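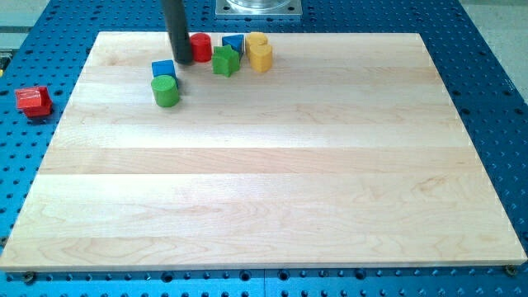
A cutting board that moves under your hands is a small annoyance at home, but when a robot pushes things about on it all day, it spoils the whole measurement. I learned this when I was helping to compare ways of teaching a robot to push and sort painted blocks. The method was simple: the same task, the same blocks, 30 attempts with each way of teaching, and then we looked at how far each block finished from its goal. The maple board has a brass-coloured screw at each of its two near corners, and I recommend to anybody who builds a work surface that they look at the corners first. Before we took care of ours, the board could creep up to 4 mm in one morning, and we were blaming the software for it.

The tips below come from that work. Most of them I now use in my own kitchen and garage too.

Fixing the board

Drill the hole in the wood slightly wider than the screw. Wood grows and shrinks across the grain with the seasons, and a tight hole will make the board bend or split. Tighten until the board stops moving and then stop. For a kitchen worktop you will not want screws, so put a damp cloth under the board, spread flat.

Caring for the surface

We found that the surface mattered more than we expected. In March we oiled the board on a Friday and tested again after the weekend, and the blocks slid much further than before. The oil was not fully dry. Since then we follow the same order every time:

Wipe with a cloth that is only a little damp, along the grain.
Let it dry for 20 minutes, standing on its edge if you can take it off.
Oil thinly, rub off what remains after 12 hours, and wait two more days before use.

Do not use furniture wax. It feels nice – but it makes slippery patches which you cannot see.

Painted wooden blocks

Wash them one by one and never leave them in water. Paint chips first at the points, so check stars and prisms before cylinders. A chipped block slides differently, and we replaced ours before each new comparison.

What we got from it

With the board held still and the surface treated always the same, the difference between the two ways of teaching became smaller, but it was the same each time we repeated the test. For me this is a better result than a big difference which comes and goes.

Solange Batista

Filed under: Workshop & Garage, Wood Care, Robots

Related tips
Removing old glue from maple
The Moges shelf: how to level it on a bad floor
Which oil for which board?
Storing small screws without losing them
A weekend bench from the Bonholm plans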